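How to Fold a Week of Shirts on Your Bed (and Keep Them Flat in a Suitcase)

Posted 18 September 2021 in Packing

I love a made bed for this job. Tables are too narrow, the floor is hard on your knees, and a pulled-tight sheet grips the fabric just enough that nothing slides around while you work.
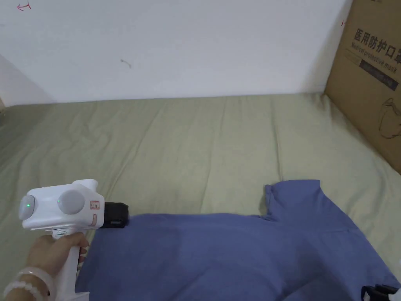

Button the collar, the middle button and the bottom one. Then turn the shirt face down and smooth it from the center out with your palms. Take your time here! A wrinkle you fold in now will still be there when you unpack.

Fold one side in toward the middle of the back, then lay the sleeve straight down along that fold. Do the other side. You want a long, even strip, a bit wider than the collar. Bring the tail up 4 inches, then fold the whole thing in half so the hem tucks just under the collar. Flip it over and admire it for a second.

T-shirts are even easier: same side folds, no buttons, and you can fold them in thirds so they stand up in a drawer.

For the suitcase, stack the shirts with the collars at alternating ends. My old Bolora carry-on is pretty shallow, and this is the only way I can get the lid closed without squashing the collars. Heavy cotton goes at the bottom, linen on top (linen will crease anyway, so don't fight it). Socks fill the gaps along the sides.

I tried all this on a trip to Zolham in May and wore every shirt straight out of the bag, no iron. Sweaters need a different fold, and I'll get to those next time.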